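Give the slow robots a longer look

I drove out to Treltholm for the open day at Flerance expecting, I'll admit, to be home by lunch. I stayed until they were stacking the chairs. My neighbors have been asking me ever since whether I saw anything amazing, and I keep giving them an answer that disappoints them, so let me try to do it properly.

Most of the crowd went to the big hall, where the Cluvden carts were zipping around with boxes on them (very handsome, and very fast). I wandered into a side room with a black curtain and a dark table, where a two-armed machine they call Belay was working with balloons. Party balloons! The kind that come 100 to a bag and end up under the couch.
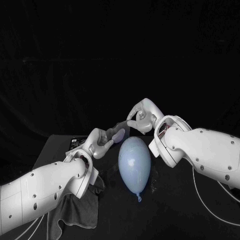 I have blown up more balloons than I care to remember, for birthdays and church suppers and one very windy retirement party, and I had never once thought of them as difficult. But a balloon is slippery and stretchy, it rolls off when you breathe on it, and it punishes you for the smallest mistake with a sharp object. Our hands know all this without asking us. A machine has to be taught every bit of it, and I found I was holding my own fingers in sympathy.

Some people gave it a minute and left. One man behind me said his granddaughter could do it faster, and I'm sure she could. My granddaughter could too, but she has had years of practice with safety scissors and glue, and plenty of patient grown-ups looking on.

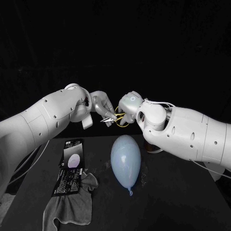
What bothers me is how we've learned to judge these things by the fast clips on our phones. There were 226 visitors that morning, according to the sign-in desk, and I counted myself lucky to be one of the 12 or so who pulled up a chair. I would much prefer to be shown a hard thing done slowly than an easy thing done with music playing.
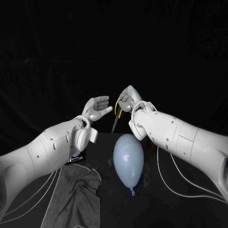 So my plea to Flerance, and to anyone else planning an open day next October, is to put the balloon table in the big hall and give it 200 chairs. And please, somebody, put out more coffee.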